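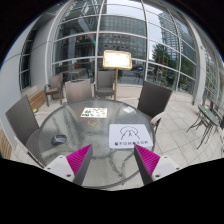
Why do café tables outside often have glass tops?
Plokthorpe Young Readers
Home
Food and Eating
Places
Ask Us
Written by Teodor Wysocka
Reading level: 7 to 11

When the weather is good, many people like to eat outside. The part of a café where they sit is called a terrace. It usually has a hard floor made of paving, so the chairs do not sink in the ground.

Outdoor furniture has a harder life than the furniture in your kitchen. It meets rain, strong sun, wind and the feet of many pigeons. So the people who make it must choose the materials well.

The table top
Glass does not drink water. If rain falls on wood with no paint or oil, some of the water goes inside and the wood can swell. On glass the water stays on top, and one wipe with a cloth takes it away.
Some glass tops are smooth and some have little bumps, like very small pebbles. The bumps break up the light, so you cannot see so clearly through the table, and finger marks are also more difficult to notice.
Glass for tables is normally made in a special way. It is heated very hot and then cooled very fast. We call this toughened glass. It is stronger than the glass of a normal window, but you must still not climb on it!

The woven chairs
To weave means to pass long strips over and under each other. Old wicker chairs are woven from plants, for example willow or rattan. Many new ones for outside are woven from plastic strips, which do not rot in the rain. There are small gaps between the strips, and the air can go through them to your back. In July you will be happy for this.

Why is the table round?
A round table has no corners, so you will not bump your leg on one. Everybody can see everybody else, and it is easy to pull up one more chair when your cousin arrives.

The menu
A menu tells you what the café can cook and what it costs. Some menus have pictures of the food. This helps small children, and it helps visitors who do not know the language. When I first moved to Plokthorpe I ordered by pointing at pictures, and I got 12 pancakes by mistake.

Words to remember
Terrace: a flat place outside where you can sit
Rim: the edge that goes all the way round something
Wicker: furniture or baskets made by weaving

Try it at home
Cut paper into long strips and weave them, over and under, into a small mat. Put your cup on it at breakfast.

Next page: How does a parasol stay up?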